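I moved to Pornetbridge with 45 boxes, and 20 of them were books. The spare room is still where I put whatever I can't decide about.
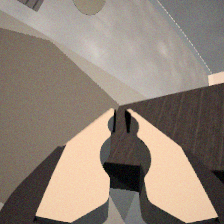
*Last changed in March*

Agathe Mallet helped me sort the novels. We kept 109 and gave the rest to the shop on Trellholm.

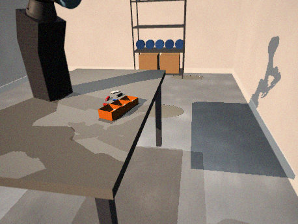

Cookbooks took longer, as I read them while I sort. A metal shelving unit at the end of a big worktable would suit them fine. For now they go under the stairs, with the Brandão one on top.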